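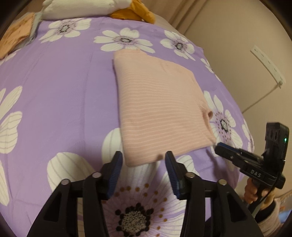
Zulov Brings Folding Automation to Its Garment Care Floor, and the Folders Are Doing the Teaching

Hi, I'm Florencia Aravena, and I run day operations at Zulov. We wash, fold and return clothes for people all over Drarnska, and this August we start putting automated folding stations on our floor. I asked if I could write this announcement myself, so here goes!

First, the question everyone asks me in the break room: no jobs are going away. All 32 of our folders are staying on, at the same pay or better. What changes is the day. The stations will take the plain, flat stuff (tees, pillowcases, towels), and our people move to knits, repairs, checking and packing, the things customers really notice when we get them wrong.

We're building the system with Tasico, and I love how they went about it. They asked our folders to show them. So Mirta Salinas, who has been here longer than I have, picked up a pair of hand-held grippers and started folding with those instead of her fingers. "I felt like a crab for the first hour," she told me. "Then I got fussy about it, same as always."

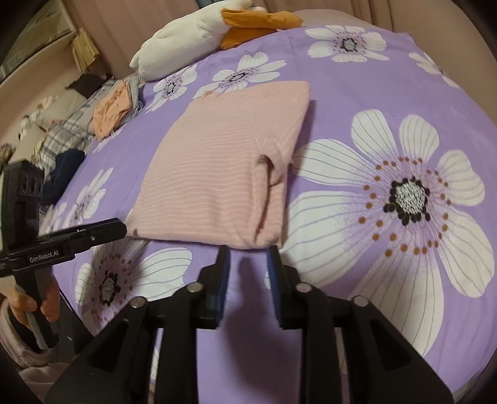 Knits are the tricky ones. They stretch, they curl at the edges, and they look different on every surface, so the practice happens on beds and patterned sheets as well as on our nice flat tables. We've logged 561 practice folds so far and we're going for 1000 before the first station goes live. Everyone who records gets paid for the time, and it's always during a shift, never on top of one.

There's a hitch or two, I'll admit. The grippers get heavy by mid-afternoon, so Ieuan Griffiths on our safety team set a limit on how long anyone uses them in one go. We also had a long talk about who gets trained to look after the stations. Folders get first pick, and Zuleica Bezerra is already signed up (she's been fixing our label printer for years, so good luck keeping her away).

The first station goes in at our Araújo site, next to the packing line. If you're a customer there, your order will come back the same way it does now, and a person will still look it over before it leaves.

Questions, or want to come see it? Ask for Montserrat Chávez at the Zulov front desk. She handles press visits and mornings are best.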